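Sitholm linen duvet cover, queen, in off-white
Posted 10 January 2023

I bought this in November after my old Tuken cover finally ripped at the corner (it had been a good six years past its best, poor thing). I'd been going back and forth between this one and the Aasen, and the Sitholm won because it has real buttons and I'm done with snaps that pop open at 3 in the morning!

First night it felt a bit stiff, I won't lie. Two washes later it was lovely, and now I'm that person who goes to bed early just to lie there.

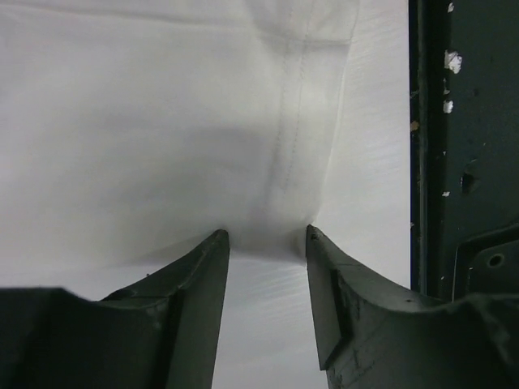

My one big gripe is the ties inside. There are only 2, both at the top, so the comforter slides down and bunches around my feet by the end of the week. I sewed in a couple more from old ribbon and that fixed it, but at this price I shouldn't have to get my sewing box out.

Shipping from Trusturier took 15 days, which felt like forever, though the box came in perfect shape. Four stars from me, and I'm already eyeing the pillowcases.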